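Staying at Raron: your questions answered

Last updated Monday, April 13, 2026

I run this little guest house with my other half, and I answer nearly all the emails myself, usually at the kitchen table with a cup of tea going cold next to me. The same questions come up again and again, so I've put the answers on one page. If yours isn't on it, write to me anyway. I like hearing from people!

Where exactly are you?

We're up the hill from Plomunel, on the lane that goes past the old chapel and then carries on getting narrower than you think it should. Keep going. You'll pass a stone trough on your left and then a blue gate, and we're the next gate after that (ours is green, or it was when we painted it). Please don't trust your sat nav for the last bit. It likes to send people down the farm track behind us, and turning a hire car round down there is no way to begin a holiday.

How do I get to you without a car?

Quite easily, as long as you don't mind a climb. The bus from the coast stops in the square at Plomunel and it's a 40 minute walk from there, uphill the whole way. If you've got luggage, ring me from the bus and I'll come down and fetch you. I don't charge for this, I just ask that you tell me the day before so I'm not halfway through making jam.

What time can we check in?

Any time from mid-afternoon. If you turn up earlier you're welcome to leave your bags in the hall and go off for lunch, and if you're going to be very late, tell me and I'll leave the key out and a lamp on. I do need to have the rooms to myself in the morning, though. It's only the two of us doing the beds, and one of us is slow.

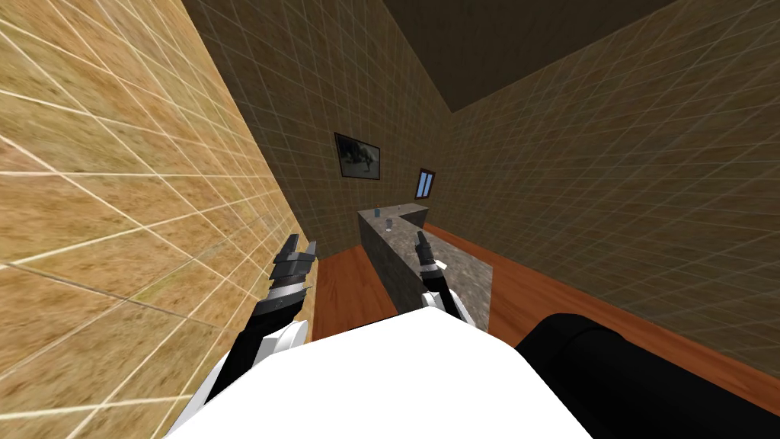 Checking out is by eleven. I'm fairly relaxed about it in the quiet months, but in summer there's nearly always somebody arriving the same day, so I will come and knock.

How many rooms do you have?

Five, and they're all different. The two at the front get the sea view and the morning sun, and the two at the back look over the orchard and are cooler in August. The fifth is up in the roof, with a sloping ceiling, and I'd say it suits shorter people or people who don't mind ducking. It's my favourite of the lot, as it happens. You can hear the owls.

Is breakfast included?

Yes, always. Bread from the village, our own eggs, whatever fruit is ready, and a cake, because I can't seem to stop making them. If you don't eat gluten or dairy, let me know when you book and I'll sort something out. Breakfast is on the terrace when it's fine and in the long room when it isn't.

Can we have dinner with you?

Two evenings a week, yes! I cook one menu and everyone sits down together at the big table. It costs extra and includes wine. The evenings change with the season, so ask me which ones they are when you write. On other nights I send most people to Gekari, down by the harbour, where the grilled fish is lovely and the portions are enormous. Book if you want to sit outside.

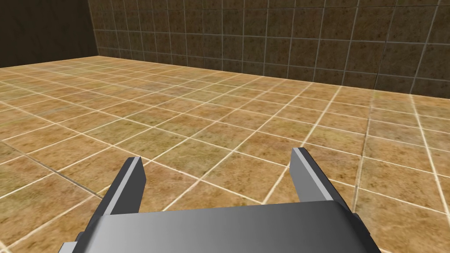 Tiles on the floor and tiles on the wall.

Do you take children?

We do, and we're happy to have them. There's a cot and a high chair, both free, and a box of games in the long room with most of the pieces still in. The garden has some steep steps without a rail, so keep a close eye on little ones out there. Under-fives stay free in your room.

What about dogs?

One well-behaved dog per room, in the two back rooms only. They need to stay off the beds (I know, I know) and on a lead near the hens. I've lost hens before and I took it badly.

Is there a pool?

No. We've talked about it every winter for years and every spring we look at the price and plant more tomatoes. The beach is 14 minutes by car, and there's a river spot much nearer, with a flat rock for lying on, which I'll mark on a map for you.
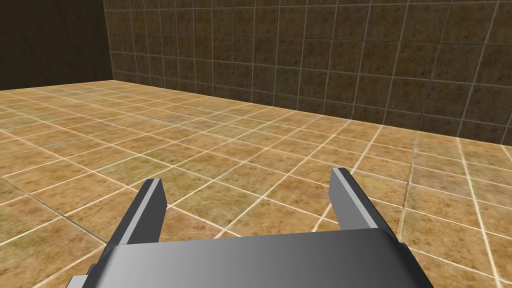
Does the wifi work?

Downstairs, yes, very nicely. Upstairs it comes and goes, and in the roof room it mostly goes. If you need to take work calls, the long room is your best bet and I'll keep out of your way with the hoover.

Can you recommend any walks?

How long have you got? The one I send everyone on first is the ridge path, which starts right behind our orchard wall. It goes up through the chestnuts and comes out at the old lookout with the whole bay in front of you. Strong walkers can carry on to the summit at 3,949 feet, but set off early, take far more water than you think you need and check the weather with me at breakfast. There's no café up there and no shade for the last stretch.

If you'd prefer somebody to lead the way, Okafor Walks run small guided groups from the village from spring onwards. Our guests come back from those very happy and very hungry.
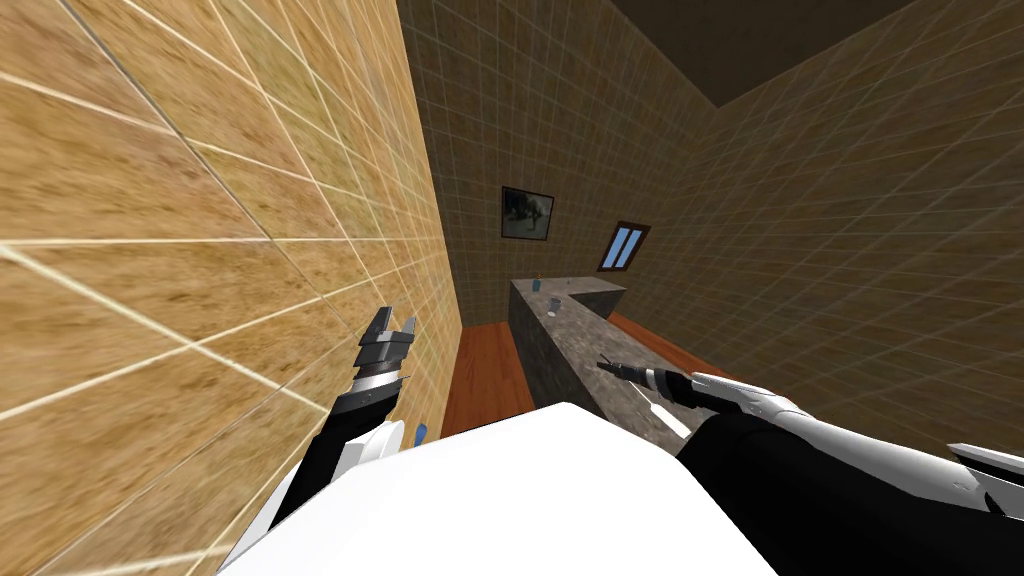 Small window, two panes, picture on the wall beside it.

When is the best time to come?

I'd choose late spring, when the hills are green and you can get a table anywhere. September is warm and the sea is at its nicest. High summer is hot and busy, but if you've got school-age children you may not have much choice, and the evenings on the terrace make up for it. We close in November and open again once the almond trees are in blossom.

How do I book, and do you want a deposit?

Send me an email with your dates, how many of you there are and which room you fancy. I'll reply within a day or two. I ask for one night's money to hold the room and the rest when you leave, by card or cash. We're not on any of the big booking sites any more, so if you see us listed on one it's an old page and I'd be grateful if you'd tell me.

What if we have to cancel?

Let me know as soon as you can. If there's still a fortnight to go you'll get the whole deposit back. After that I try to fill the room, and if I manage it, you get your money back anyway. I'd still suggest taking out travel insurance, particularly if you're flying.

Is there anything we should bring?

Proper shoes for the paths, a jumper for the evenings (even in July, we're high up) and a torch if you plan to walk back from the village after dinner. We've got beach towels, sun umbrellas and more paperbacks than shelves, so leave all of those at home.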